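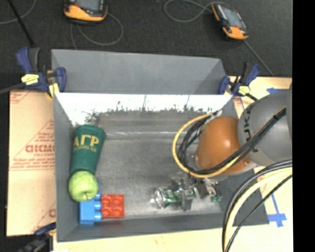 Chapter 2: Sorting from a Bin

Category: Textbooks > Automation

Print this page | E-mail this page

The Trevdale open day, held each March, gives visitors a first look at bin work. The arm stands over an open grey bin and handles small mixed objects: a cup, an apple, toy building blocks. Korkor Amegashie, who ran the demonstration described in this chapter, allowed 80 minutes for each group.

Bin work is harder than it looks. Objects lie on their sides, touch one another and settle in corners — all three conditions affect where the fingers can close. Clamps fix items at the edge of the workspace, and the cables must follow the arm without catching.

Section 2.1 deals with reach, and section 2.2 with grip. Readers should know the terms "joint" and "gripper" from Chapter 1.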